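Housekeeping Practice, Unit 4: Bed Linen and Small Textiles
Notes for the Thursday group

We continue from the folding exercise. Please bring your own pillowcase again, the school ones are in the wash.

1. Reading the label
Before anything goes in the machine, look at the care label. Most cotton sheets accept 60 degrees. Printed sheets are a different matter. The color of a print stays fresh longer at a lower temperature, and for the first wash I always wash a printed sheet alone. Turn it inside out if it is a duvet cover.

2. Sizes
A single flat sheet needs enough width to tuck on both sides. For a mattress 100 cm wide, buy a sheet of 200 cm. Students often measure only the top of the mattress and forget the depth. Measure the depth too, and write it in your notebook.

3. Making the bed
Start at the foot. Lay the sheet with the print facing up, center it, then tuck the foot end first. Make the corner at 45 degrees as we practiced with the paper model. Smooth with the flat hand from the middle to the sides – do not pull from one corner, it moves the whole sheet and the pattern goes crooked. With leaves or branches in the print, decide which way they should grow. I prefer the stems to start at the foot.

4. Socks and other small things
Socks are usually sorted last, when everybody is tired. Striped ones are the easiest to pair, you compare the order of the bands and not only the colors. Navy and black should be sorted by daylight.
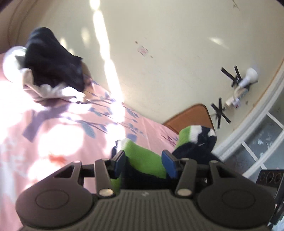
Socks on the bed are a question of house rules. In the guest rooms at Gitwood the staff shake the sheet every morning, and lint from socks is the main thing they find. A lint roller works on a flat cotton sheet, but on brushed cotton use a soft brush, with short strokes in one direction.

For next time: read pages 46 to 52 in the Hesard booklet and practice the corner at home, both sides of the bed.

Gitwood Housekeeping Course – Contact the course office – Back to top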